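Flower Table Gallery, May

Quick page this time, I have about 28 buckets to rinse and no help till evening. This is for everyone who asked after the Porkemstead open house what we do with the arrangements, which vases, which stems, can I see some closer up. So. Notes first, pictures at the bottom, scroll down if you only came for those.

Short version: two vases. Clear glass, turquoise glass. Whites and greens in the clear one, reds in the blue one. A bit of yellow wherever it wants to go. That's the whole recipe and it hasn't changed much since the Flillden show, when we did the same thing on a bigger table and ran out of yellow before lunch.

The turquoise vase. Most emails were about this. Yes it's glass, yes it's textured all over, narrow neck and then it opens out at the lip. I bought mine from Benjelloun, end-of-line shelf, no idea if they still carry it. Don't write to me for the stock number, I threw the box out. Any narrow neck will do. What you want is the stems held close at the bottom so the tops can spread on their own. Wide neck and everything slumps to one side and you spend your morning poking at it.

Red in turquoise, people worry it will clash. It does a little. I like it. Tulips in there with the smaller red flowers, tulip tallest, everything else lower. If the tulip is the same height as the rest you lose it completely.

The clear vase. Harder than it looks!! Everyone sees your stems. Strip the lower leaves, cut clean, no tape. You can start with just long leaves and one yellow tulip and stop there, some people prefer that. Or fill it with whites and let the stems fan. I go back and forth. Daisy types are forgiving, they face every direction so you never get a bald side.

Yellow. One or two heads. Really. Three and it starts to be a yellow arrangement. Put one up in the main cluster and one low near the stems, not side by side.

Laying out. Put the flowers flat on the table before they go anywhere near a vase. Everybody skips this and then pulls the same stem in and out four times. Lay them by color, stems all pointing more or less the same way, heads where you can see them. Whites near the reds so you can judge them against eachother. Tulips by themselves, the leaves are broad and they cover up the small stuff.

Table. Pale wood is best, dark wood eats the red. No cloth for me, stems drag on it. A bit of sheen is nice, you get color off the glass onto the wood when the lights are on.

Spacing. Two vases side by side, a hand apart, maybe less. I used to put them at opposite ends and it looked like they'd had an argument. Keep them toward the back and you've got the front of the table to work on. Turquoise on the right is just habit, swap it if your window's on the other side.

Costs, as I got asked twice: the Flillden show came to 837 for everything, stems and glass and the van. Home version is a tiny fraction of that. The last gallery page had 2,642 visits, which is why the guestbook below is so long, I've cut it down to the newest one. Older notes are still on the old Hukmont page untill I get round to moving them.

Ok pictures. All the one table.

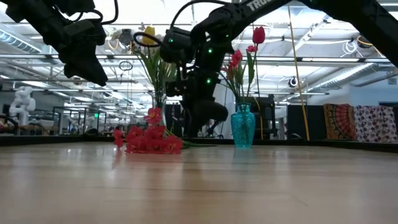

Reds lying flat, tulips up in the turquoise. Leaves and the single yellow tulip in the clear glass.

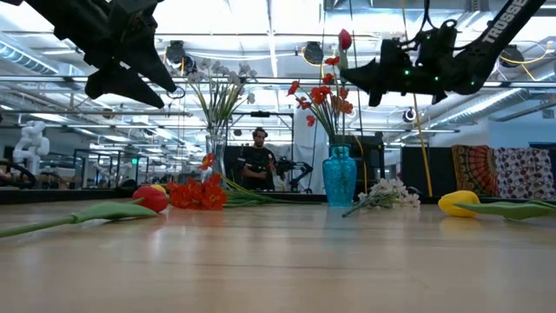
Whites in the clear vase, reds in the blue. More laid out in front, a yellow tulip far right.

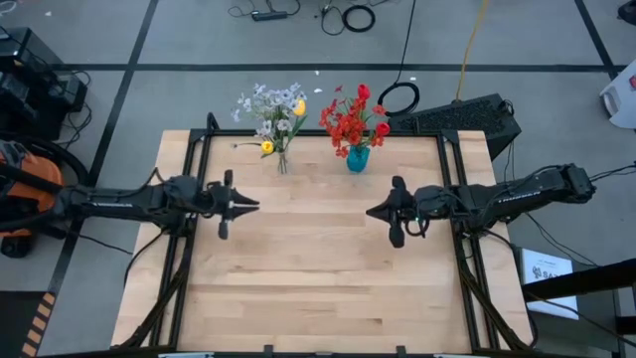 The pair near the far edge. Two yellows in with the whites, one of them low.

Guestbook

Sherif Hamdy
Tried the two-vase thing for my sister's lunch and it went over well, thank you. One question on the clear vase. You say strip the lower leaves, but how far up? I took off everything below the rim and the whites looked a bit naked by the time I'd finished, so next time I was thinking of leaving one leaf just above the glass. Also I disagree about three yellows! I had four in mine and would have gone to five if the shop had them.

Reply: leave the leaf, yes, above the rim is fine, it's only the part under water that goes slimy. Four yellows, well. Your table. Buckets calling, more next month.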